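Hooks, walls and where the keys go: notes for my Trakville talk
May 30, 2017

(Wait for the back rows to settle. Water. Clicker is in left pocket.)

Hi everybody, thanks for staying through lunch! I'm going to talk for a while about hanging things on walls, and yes, they gave me a whole slot for it, so settle in.

Start with the December story. I moved into the Semaan apartment in December with one closet and about 100 things that had no place to live. Umbrella, dog leash, tote bags, a flashlight I'd owned for years and never once found in the dark. I bought a big plastic bin and threw all of it in there, and by New Year's I was buying a second flashlight. (Pause, somebody usually laughs here because they've done it too.)

So I took one wall and painted it green. I mean really green. Half the people who came over asked if I was okay! But a strong color does something for a hook wall: you notice the wall, so you use the wall. My beige hallway had hooks too and I walked straight past them every day with my coat on my arm.

Next slide. Talk about rows.
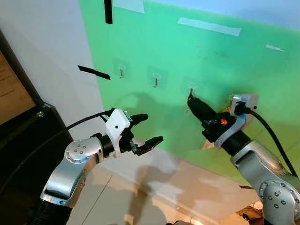 How high should a row of hooks go?

Put it at the shoulder height of the shortest person who'll use it every day, then live with it for a week on painter's tape before you drill anything.

I got this wrong in Dretov, where I hung everything at my own eye level and then wondered why the kids' jackets were on the floor. Tell the step stool story if we're on time. Skip it if the clock says we're behind.

OK, spacing. People love to cram hooks together because the store sells them in packs and it feels wasteful to leave two in the drawer. Leave 2 in the drawer! A coat is fat. A backpack is fatter. If the things on neighboring hooks touch, you'll knock one down reaching for the other, and after a few rounds of that you're back to the chair. We all have the chair.

(Ask for hands: who has the chair? Wait for it.)

Light things are different, and this is my favorite part. Small stuff, anything with a clip or a loop or a tag on it, can go on little hooks and sit pretty close. I keep a low spot off to one side for whatever is leaving the house soon, like a library card or a note for the school. It stays out of the coat traffic and I still see it on my way past.

Slide. Let them look for a second before you start in again.
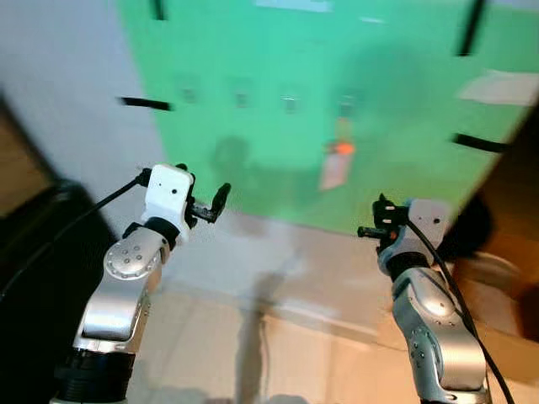 Four in a row on the green, with a pale tag hanging lower down to the right.

Then the Wostari workshop bit: everyone there got one blank panel and had to decide what NOT to hang. Hardest exercise of the day, people got really heated about scarves. Mention the handout, I printed 100 and they're by the door.

Last thing before questions. If a hook has been empty for a month, move it. If something keeps landing on the floor under the wall, it wants a hook right there, so give it one.

Questions. Repeat them into the mic, the room is bad for sound.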